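Re: [plant-safety] glove testing intervals, and lockout tags again

Yao-tsung Shek wrote:

> We're redoing our electrical safety binder at the Drullton plant and I'd
> like to hear what other places do with rubber insulating gloves. Ours go
> out for testing but the dates are all over the map. Also, does anybody
> have a lockout tag that survives a wet pump room? The ones from Likix
> fade so badly by October that you can't read the name.

Hi Yao-tsung,

Oh boy, gloves. We had the same mess two years ago when I took over the cabinet at Esten. Half the pairs had a date stamped on the cuff, the other half had a date on the bag, and plenty of the bags had been swapped (of course they had). We ended up pulling all 62 pairs in one go and sending the whole lot to the lab, which hurt the budget but gave us a clean start.

Now we run two sets. Set A is in the field while set B is out at the lab, and they trade places every 5 months. That leaves us some slack under the six-month limit for when the truck is late. Each pair gets an air test and a good look before every use, and if the leather protectors have any grease on them they go straight in the scrap bin, no arguing!
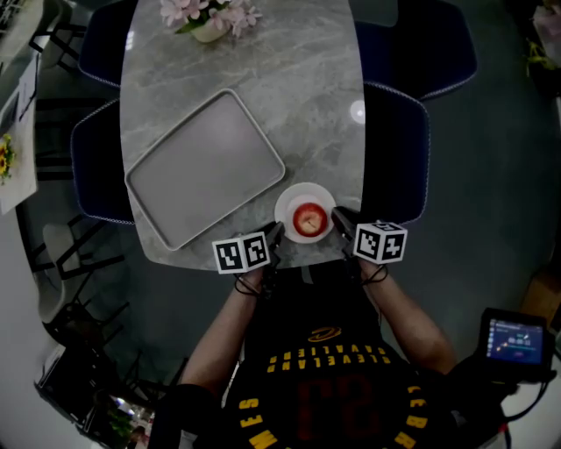 Lockout tags

We gave up on the paper-core kind too. I switched us to a laminated tag from Chou with a brass eyelet, and people write on it with a paint pen. Regular marker washed off in the cooling tower basement, paint pen hasn't so far. They cost more, and the smallest carton is 1536 tags, so you may want to split one with your sister plant. I still have a shelf and a half of them.

One thing I'd change if I did it over: I'd leave a bigger box for the phone number. Our night crew writes large and you can't tell a 1 from a 7.

The binder

Ours is down to 12 pages and I'm pretty proud of that. The old one had the full procedure for every breaker we own, and the crew just asked Gary's replacement at the desk instead of opening it. The breaker sheets now hang in a sleeve on the gear itself. I can send you our glove log sheet if you want it, it's only a spreadsheet with the serial, size, class and next due date. Let me know which address to use, the last one I had for you bounced.

What class are you folks using on the 480 side? We're on 00 for most of it but I keep hearing people moved up to 0.

Talk soon,
Marlene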